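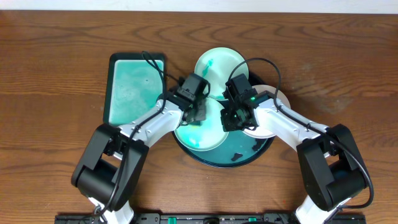
# Demero two-finger gripper, after a month on the dish bench

Rating: 4 out of 5

We bought a pair of Demero grippers in the spring to replace the Bridia set that came with our arms. Both sets have two fingers, both bolt to the same wrist plate, and both take a small camera on top. The price difference is 300 dollars a pair, with the Demero being the expensive one. I used them for plate handling, mostly on a tabletop with two arms facing each other over a platter and a few plates.

## Setup

Swapping the grippers took most of a morning. The screws are easy to reach, but the cable exits at the back of the body and needs a generous loop or it pulls when the wrist turns. Lesego Shezi routed ours high over the arm and tied them down near the base. The short cable in the box isn't long enough for that, so plan on buying the longer one.

The controller found both grippers on the first try. Calibration is a menu item and you have to run it again every time the power goes off. The Bridia remembers its zero point. The Demero should too, at this price.

## Grip

Plates are hard for a two-finger gripper. A flat plate on a flat table gives the fingers very little to get under, and when the rim overlaps another dish the arm has to come in at an angle. The Demero fingertips are thinner than the Bridia ones and this made the biggest difference in our work. We ran 50 picks with each set, same plates, same starting spots. The Bridia dropped or missed 5. The Demero missed 2, both on a plate lying partly under another one.

Smeared plates are a separate matter. We put colored residue on some of them to get closer to a real sink load, and the rubber pads on both sets lose hold once they are coated. You have to stop and wipe them. The Demero pads slide off for cleaning and the Bridia pads are glued on.

Force control is decent. The lowest setting is still a bit strong for thin china, and Yolandi Naidoo chipped one saucer before we wrote a limit into the script.

## Camera mount

The mount puts the camera directly over the fingers, so you get a good look down at the rim. When two grippers work close together, each camera mostly sees the other gripper. We ended up relying on the overhead view for any handoff and using the wrist cameras only for the last bit of the approach. The Bridia bracket sits farther to one side and has less trouble with this.

Watch the clearance as well. With the cameras on, the grippers are taller than the drawing in the manual suggests, and ours bumped twice in the first week.

## Support

I wrote to Demero about the calibration and got an answer from Ánh Tôn the next day. It was a clear answer, though it was no. The setting can't be saved with the current firmware.

## Would I buy them again

For plates and other thin, flat things, yes. If you mainly pick up cups, boxes or bottles, the Bridia set does the job and you can keep the 300 dollars. Order spare pads either way. Ours were worn at the edges by the end of the month.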